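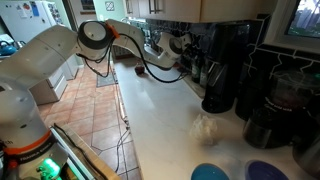

A kitchen counter, with a robotic arm reaching across it

How to Follow a Court Case From Home
By Nobuhle Shezi | 11 June 2022

I got hooked on court reporting after one long fraud trial in Rutley, and I still think following a case yourself beats waiting for the evening headlines! You don't need a law degree. You need a case number and a notebook.

Step 1. Find the case number
News stories often leave it out, so call the clerk's office and ask with the last name of the accused and the month of the first hearing. My Rutley case was number 768, and the clerk found it while I was still spelling the name.

Step 2. Get the charge sheet
Read this before you read any more articles. It lists exactly what the person is accused of (often a lot narrower than the rumors). Ask about copy fees first. Mine ran to 41 pages and I loved every one of them.

Step 3. Start a timeline
One line per event: date, who spoke, what was claimed. Put the source next to it. I use three colors, blue for sworn testimony, green for documents and red for anything said outside the courtroom. Red is where most of the trouble lives, because a lawyer on the courthouse steps isn't under oath.

Step 4. Watch the wording
"Alleged," "charged" and "convicted" are different stages. If a witness takes back a statement, keep the old line in your timeline and add the new one under it with its own date. Then wait and see what the judge says about both.

Step 5. Check the hearing list the night before
Hearings move all the time. In May I took the early bus to Caltberg for a bail hearing that had been pushed back a week, and spent the morning eating a (very good) cheese roll instead.

Step 6. Compare two reports
Pick two outlets and read them side by side after each hearing. Anything that's in one and missing from the other goes on your list to check against the record.

Fouad Morsy has asked about appeals, so that guide is next!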